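Notice to Residents Concerning the Effects of Room 254

The Mosisside Residence regrets to advise that the tenancy of Room 254 has ended. Under clause 15 of the House Rules, the effects of a departed resident are to be sorted, bagged and entered in the register before the room is offered again. The undersigned was appointed to carry out the work and submits the following account, dated Jul 9, 2025, in place of the usual form, the usual form having proved too short.

The resident was Mr. Abelardo Montecinos. He came to the house in February of a year when the lift was out of service, and carried his own trunk up the stairs. The register of that day gives his occupation as tailor, retired, and his next of kin as a line drawn neatly through the box. He paid on the first of each month, in an envelope, and was the subject of no complaint but one, which concerned the running of a sewing machine after ten at night. He replied to that complaint in writing. The letter is on file and states that the noise would cease when the coat was finished.

The coat was not mentioned again in any correspondence.

The rules require that articles be divided between those to be kept for a claimant, those to be donated and those to be thrown out. The kitchen things presented no difficulty. The kettle, a Clurkitz with a mended handle, was placed with the donations, as were the plates. Newspapers went to recycling. The sewing machine was found under the bed with its cover on and a reel of black thread still on the spindle. It was entered under articles to be kept.

The wardrobe took longer. Mr. Montecinos owned few clothes, all of them altered. Cuffs had been turned and collars reversed. One grey waistcoat bore the label of the Zwahlen department store on the outside of the lining and, on the inside, in small stitches, a correction to the spelling of the street. The undersigned is not trained in the trade and records this only because it was noticed.

At the back, on a hanger of its own, was something large and black. It was first taken for a blanket. It had sleeves, or the beginnings of them, pinned and not sewn. The shoulders were wider than those of any man in the house, and certainly wider than those of Mr. Montecinos, who in his last years had his jackets taken in twice. There was no label, and no name on the paper pattern folded in the pocket. The pattern carried a single number, 451, in pencil. The house has no such room.

Enquiries were made. The register was read back to its first page. The Skirkari Street laundry, which had served the house for many years, was asked whether the number might be one of theirs, and replied that their tickets had never gone past three hundred. The matter was put to the residents of the second floor, who remembered the noise of the machine, and with some fondness, but had never seen anyone call at the room for a fitting.

The rules make no provision for an unfinished garment. An article must have an owner or be surplus. After some thought the undersigned cleared the white table, fetched the blue bags and began with the softer things, leaving the decision until it could no longer be left.
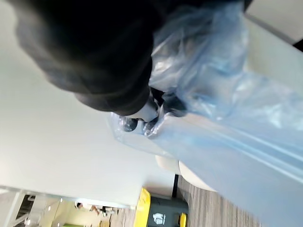
Mirjam Kälin considered that the coat ought not to be bagged at all. She had come up from the floor below on hearing that the room was being cleared, and she remained standing in the doorway, as the rules oblige her to do. It was her view that plastic was bad for wool, that a bag was a thing one put out, and that Mr. Montecinos would have wanted a sheet. The undersigned pointed out that it had not been established that the cloth was wool. She said that it was wool. She had held one end of it for him, she said, while he cut.

She was asked whether she knew for whom it was intended.

She said she had put that question to him herself, and he had told her that it was for the winter. She had supposed he misheard. He was asked a second time, more loudly, and gave the same answer, adding that the winter had been coming to that street for years in nothing at all, and that somebody should see to it.

This statement has been entered in the register in full. It does not amount to a claim under clause 15, the party named having no fixed address.

The undersigned therefore gives notice of the following. The sewing machine will be held in the office for 4 months. The donations will leave by the side door. The coat has been wrapped in a bedsheet supplied by Mrs. Kälin and hung on the landing outside Room 254, beside the north window, where the draught comes in. Residents are asked not to move it.

Mrs. Kälin has applied for the use of the machine in the evenings, with a view to the sleeves. Permission has been granted until ten o'clock - and, on such nights as the work requires it, somewhat later.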